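Forum > Robotik und Lernverfahren > Datensammlung

Greifdaten aus der Kiste: wie viele Durchgänge pro Objektsatz?

kistenschieber
Wir sammeln seit September Beispiele für das Umräumen zwischen zwei Kisten, alles teleoperiert. Bisher sind es 637 brauchbare Episoden. Ein Objektsatz bleibt bei uns für 140 Durchgänge in der Kiste, dann wird getauscht. Die Frage ist, ob das zu viel ist. Die Policy greift bekannte Sachen ordentlich, bei neuen Gegenständen fährt sie oft daneben und schließt in der Luft. Aufgezeichnet wird mit Nimeck, trainiert über Nacht.

Lötfahne
140 ist viel zu viel. Wir haben bei Plornden nach 30 gewechselt und kamen mit weniger Gesamtdaten weiter. Nach jedem Wechsel auch die Lage würfeln, sonst legt der Bediener alles immer wieder in die gleiche Ecke.

mxk_77
Sehe ich anders. Wenn man zu früh tauscht, hat man von jedem Objekt nur drei, vier Lagen und die Policy lernt die Griffe nicht sauber. Bei flachen Teilen merkt man das sofort. Ich würde erst mal schauen, wie viele der 637 überhaupt verschiedene Griffpunkte haben.

kistenschieber
Griffpunkte habe ich nicht ausgewertet. Verworfen haben wir 62 Episoden, meistens wegen Aussetzern bei der Handkamera. Fehlgriffe mit anschließendem zweiten Versuch sind drin geblieben.

Lötfahne
Die würde ich auch drin lassen. Aber markieren, damit man sie später getrennt gewichten kann.

frau_holm
Was liegt denn bei euch in der Kiste? Ohne das kann man zur Zahl wenig sagen. Sechs ähnliche Würfel sind was anderes als gemischter Kram. Und stehen die Kisten fest? Wir hatten mal eine Serie, da ist die Kiste über den Tag zwei Zentimeter gewandert.

kistenschieber
Gemischt. Kisten sind mit Zwingen fixiert.

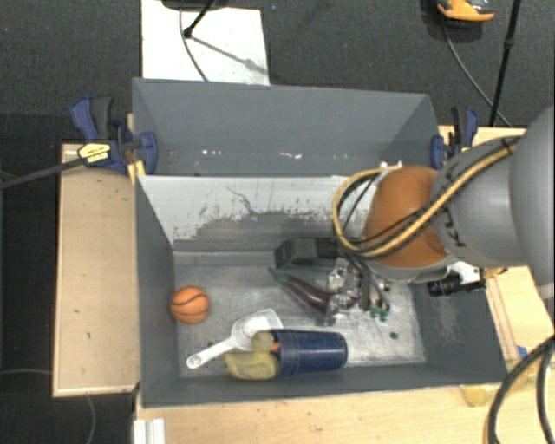
Aktueller Satz, Blick von der festen Kamera in die vordere Kiste

frau_holm
Danke. Die Aubergine und der liegende Becher sind bestimmt dankbar, bei der Schaufel würde ich getrennt zählen, ob am Stiel oder an der Schale gegriffen wird. Und das schwarze Teil an der Rückwand: kommt ihr da überhaupt ran?

kistenschieber
Mit steilem Anfahren ja, sonst stößt der Greifer an die Wand. Der Bediener lässt es gern bis zuletzt liegen.

mxk_77
Dann hast du eine feste Reihenfolge in den Daten. Gib das Zielobjekt vor, per Zufall. Lins kann so eine Liste vor jedem Durchgang einblenden, ein Textfenster tut es aber auch.

Lötfahne
Zustimmung zur Reihenfolge. Beim Tauschen bleibe ich bei 30.

kistenschieber
Ok, ich mache die nächsten Sätze mit 50 und zufälligem Ziel. Insgesamt wollen wir auf etwa 3.000 Episoden. Wenn das erste Training durch ist, schreibe ich die Quote für unbekannte Objekte hier rein.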